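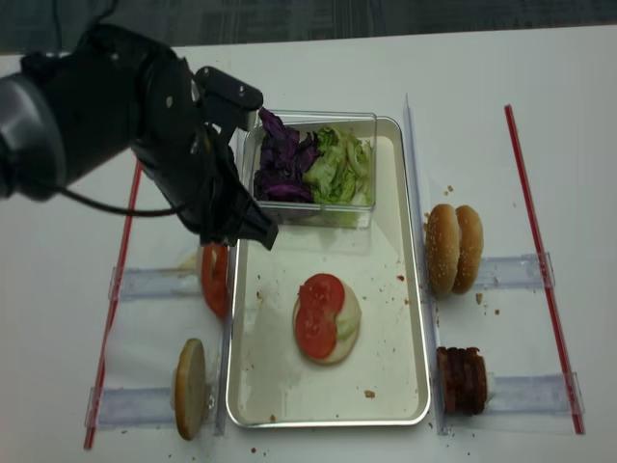 LONARI, 24th August

Zavena Small Personal Loan

The Zavena Small Personal Loan is a fixed-rate, unsecured loan offered by Junlow Mutual to members who need to borrow a modest sum for a household purpose. It may be used for car repairs, dental work, school costs, rental bonds, whitegoods and similar expenses. It may not be used for business purposes, for gambling, or to buy shares or digital currency.

The product replaces the former Moon Cash Advance, which is closed to new applications. Members who still hold a Moon Cash Advance will keep their existing terms until the balance is repaid, and do not need to take any action.

Interest and fees

Interest is charged at 8 per cent per year on the daily balance. The rate is fixed on the day the contract is signed and does not change during the term. There is no establishment fee and no monthly account fee. A member who repays the loan early pays interest only up to the day of final payment – no exit fee applies.

Where a direct debit is returned unpaid, Junlow Mutual does not add a charge of its own. The member's bank may do so under its own terms, and members are advised to check with that bank.

Amount and term

The largest sum available under this product is $3,642. Loans are written for a term of six months or two years, as chosen by the member at the time of application. Repayments are made weekly, fortnightly or monthly, to match the member's pay cycle.

Only one Zavena loan may be held at a time. A joint application counts as a loan to each of the borrowers.

Who may apply

Applicants must be adult members of Junlow Mutual with a regular income. Income may come from wages, self-employment, a pension or other government payments. New members may lodge an application on the day they join.

The following documents are required:
– current photo identification
– recent payslips or a statement of benefits
– bank statements for the account into which income is paid
– details of any other loans, credit cards or buy now, pay later accounts

Original documents are returned at the counter once copies have been taken. Statements downloaded from a bank's website are accepted, provided they show the account holder's name. Screenshots are not accepted.

Assessment

Each application is read by a lending officer. The officer will look at income, regular spending and existing debts, and may ask for further information before a decision is made. A decision is given in writing. Where an application is declined, the letter will set out the main grounds and explain how to ask for a review.

Contact and collection of overdue payments

Junlow Mutual does not sell overdue Zavena loans and does not appoint outside collection agents for this product. All contact about a missed payment is made by our own staff, by letter or by telephone, during office hours. We do not ask for access to a member's phone contacts, photographs or social media accounts at any stage, and we do not discuss a loan with relatives, neighbours or employers unless the member has given written authority.

Members who expect to miss a payment should contact the hardship desk as early as possible. Repayments can be reduced or paused while a new arrangement is worked out. "A short telephone call before the due date gives us far more room to help," said Dorian Pichon, Head of Member Lending.

How to apply

Application forms are available at the Lonari office and on request by post. Evening appointments will be offered from September and may be booked at the counter. The full terms and conditions are supplied with the form and should be read before signing.

Related products: Zavena Car Loan, Zavena Bond Loan, Junlow Everyday Account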